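Losteo Bolt-Down Work Board, Maple-Color Strip

Item no. 1526-A
Price: $269
Availability: In stock, ships within 2 business days
Sold by: Sterkwood

Overview

The Losteo work board is a flat wooden top for perforated metal tables. It gives you a smooth, light-colored surface to set parts, blocks or samples on, in place of bare metal with holes in it. Small pieces do not drop into or catch on the table holes, and flat pieces sit level.

The board is built up from long strips of wood in a light maple color. Strips are picked for straightness, not for matching color, so every board has some pale bands and some darker ones. If you need an even color from edge to edge, order the painted version (see Options below). 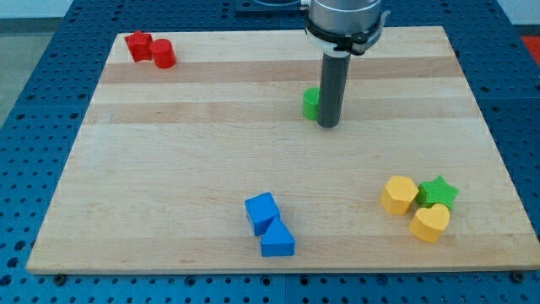

Work board bolted to a blue perforated table, with shape blocks on top.

Mounting

The board is held down with bolts that go through the board and into the table. Bolts are placed near the corners to leave the middle clear. The standard bolts are dark metal. Bolt heads stand slightly above the surface, so plan your layout to stay inside them.

Before you order, measure the distance between hole centers on your table and give us that number in the order form. We drill to match. Boards can also be shipped undrilled for customers who have their own drill press.

To mount:

Clear the table and wipe off any chips or oil.
Set the board down and line up the drilled holes with the table holes.
Start all the bolts by hand before tightening any of them.
Tighten in a cross pattern until snug. Do not use a power driver.
Check the bolts again after the first week. Wood settles a little under load.

Surface

The top is sanded and finished with a clear matte coat. Brightly colored items are easy to pick out against it, and glare from overhead lights is low. The finish handles a damp cloth and mild soap. Do not use acetone or leave standing water on it.

Light scratches can be sanded out with fine paper, following the direction of the strips, and recoated. A small can of the coat is sold separately.

The edges are cut square and left without molding. Fingers should run along them smoothly; if you find a splinter on a new board, send it back.

Shape blocks

Many customers use the board for sorting, stacking and placement work, so we also carry the Aline shape blocks. The set has 13 pieces in red, blue, green and yellow. Shapes include stars, cylinders, cubes, triangular prisms, hexagonal prisms and hearts. You can put out the full set or only a few pieces at a time. The blocks are not included with the board.

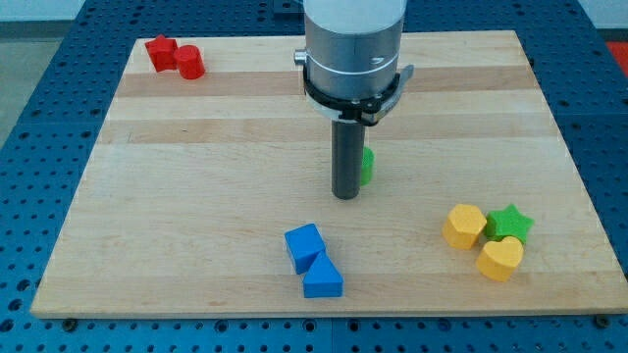 Red, blue, green and yellow shape blocks on the light wood surface.

For sorting by color, four loose groups with open board between them work well. For sorting by shape, start with pieces that differ a lot, such as a cube and a star, and bring in the cylinders and hexagonal prisms later. The hexagonal prism will stand on end. The triangular prism can be laid with a sloped face up.

Replacement blocks are sold singly. Give the color and the shape when you order, for example "heart, yellow."

Options

Drilled to your table spacing: no charge
Undrilled: no charge
Painted top, flat gray or white: add 6 business days
Longer bolts for thick table tops: ask before ordering
Pichler bolt caps, set: sold separately

Care and storage

Keep the board flat. If you take it off the table, store it lying down on a level shelf or standing on its long edge against a wall, out of direct sun. Do not lean it at an angle for more than a day or two. Let a board that has come in from a cold truck sit indoors overnight before you bolt it down.

Shipping and returns

Boards ship flat in a double-wall carton with corner guards. Please open the carton while the driver is there and note any damage on the slip. Undrilled boards can be returned within 30 days if unused. Boards drilled to order cannot be returned unless the drilling is wrong, in which case we will make a new one and pay the freight both ways.

Customer notes

"Holes lined up on the first try. Ours has one stripe that is a lot darker than the rest, but it doesn't get in the way." Shirley Kershaw

"Good flat board. I would have liked a washer set in the box. Ordered a second one in August." Ihor Skoryk

Questions about hole spacing or bolt length should go to the Sterkwood order desk before you place the order. Have your table measurements with you.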